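Ticket 313 - Rod tip stops short of block, right-hand side of board only
Stundside shared workshop, bench build "Lilska"
Status: open, workaround in place
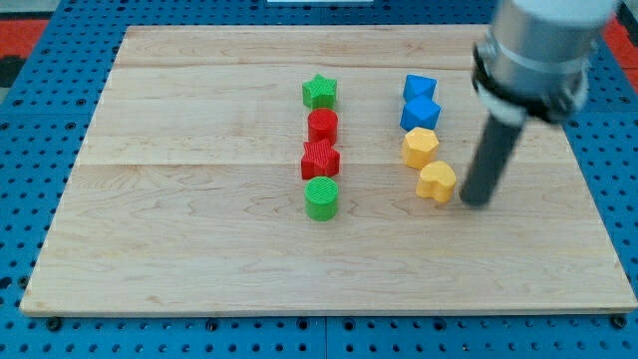 Rod lowered beside the yellow heart, eight blocks set out in two columns.

Opened 8/19/24

Symptom
The push routine runs clean on the left column. On the right column the rod comes down in the wrong place, always further right than the commanded point. Worst at the heart, least at the top blue block. No fault raised by the controller. Same result from the Gidey script and from manual jog to stored points.

Setup
- Maple board on the blue pegboard, home position unchanged
- Printed blocks: left column green star, red cylinder, red star, green cylinder; right column two blue, then yellow hexagon, yellow heart
- Dark grey rod in the wrist collar, rounded tip
- Speed override at 74 per cent

Log

Entry 1. Power cycled arm and controller. Re-homed. No change.

Entry 2. Checked the rod in the collar. Grub screw was a quarter turn loose. Tightened, re-ran. Error slightly smaller at the top of the right column, same at the heart. Not the main cause but leave it tight.

Entry 3. Swapped the heart and the green cylinder to rule out the block itself. Error stayed with the position. Swapped back.

Entry 4. Dropped speed override to a crawl. No change, so not overshoot.

Entry 5. Rolled the rod on the surface plate. Straight as far as the feeler gauges can tell.

Entry 6. Compared the stored board frame with the paper notes from the last rebuild. Notes give the long side as 313 mm between reference points. Config file has 301. Typing error, most likely mine. It was copied into the Tovutbridge backup too, so restoring from there puts the fault back.

Entry 7. Corrected to 313 and re-taught both reference points. Left column still good. Right column now within 2 mm at the blue blocks, a bit more at the heart. Better, not closed.

Entry 8. Ran 201 touch cycles overnight, no blocks on the board, to look for drift. Nearly all landed inside the pencil circle. The misses were all in the first few minutes, so warm-up is a candidate for what is left.

Workaround
Run the warm-up loop before any job that uses the right side. Do not load the old config. If the rod has been out of the collar, re-teach before running anything.

Still to do
- Fix the backup copy on Tovutbridge
- Repeat the touch test from cold with the heart in place
- Check whether the board can shift on the pegboard under side load - the stops have a little play
- Add a sanity check to the script so a wrong frame length is refused at load

Will update after the cold test.

2 comments
Share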